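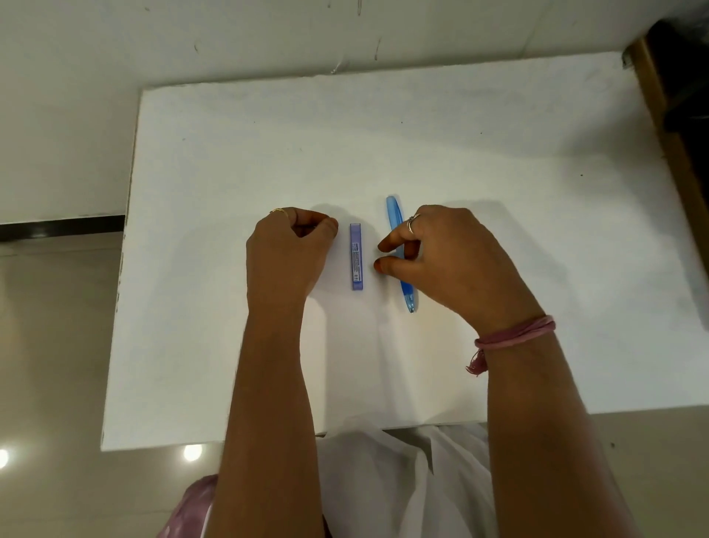 How to Set Up a Paper Filing System at Home

You can set up a working file system in one weekend with a box of folders, a pencil and a place to keep them. These steps are for a household of one to four people. If you run a business from home, keep those papers in a separate drawer and ask your accountant what has to stay in it.

What you need

A file box or one drawer of a filing cabinet
Hanging folders, letter size
Plain manila folders to go inside them
A pencil and an eraser
A shredder, or a bag for papers to be shredded later

Step 1: Collect the paper

Go through the house and bring every loose paper to one table. Check kitchen drawers, coat pockets, the glove box of the car and the bag you take to work. Don't read anything yet. When I did this at our place in Stonham I had over 580 sheets, and most of them went out with the recycling.

Step 2: Sort into four piles

Keep forever: birth and marriage certificates, Social Security cards, military records, wills, adoption papers.

Keep for years: tax returns and the records behind them, home improvement receipts, loan papers.

Keep for now: current insurance policies, warranties, this year's pay stubs and medical bills.

Throw out: expired coupons, old menus, manuals for things you no longer own, envelopes.

Work fast. If a paper takes more than a few seconds, put it at the end of the table and come back to it. Anything with an account number goes to the shredder and not in the recycling.

Step 3: Choose your headings

Use six headings to start: House, Car, Money, Health, People, Taxes. Each one gets a hanging folder. Inside, use a manila folder for each account or person. Under People, for example, my box has one for me and one for Graziella, plus one for the dog.

Name folders the way you would say them out loud. "Car insurance" is easier to find than "Insurance, automobile." Put the noun you think of first at the front.

Step 4: Label in pencil

Write the tabs in pencil for the first few months. You will rename some folders and merge others, and a pencil label takes a second to change. A mechanical pencil with 0.7 lead is dark enough to read and doesn't smudge much. Once the names have settled, go over them in ink or print labels.

Step 5: File the papers

Put the newest paper at the front of each folder. Unfold everything and take off paper clips, which catch on other sheets. Staples are fine. If a folder gets thicker than your thumb, split it by year.

The "keep forever" pile should go in a fire-resistant box or a safe deposit box - not in the main file. Leave a sheet in the People folder saying where those papers are.

Step 6: Set up an inbox

Put one tray near the door you use most. All new paper goes there. Empty it once a week, on whatever day you already pay bills. Mine takes less time than washing the dishes.

Step 7: Clear it out once a year

I do this in December, before the tax forms start to arrive. Pull out expired policies and warranties, shred the pay stubs once they match your W-2, and start a new Taxes folder for the coming year. Check the IRS website for how long to keep returns, as the period depends on what you filed.

Evaristo Leone
Updated 29th June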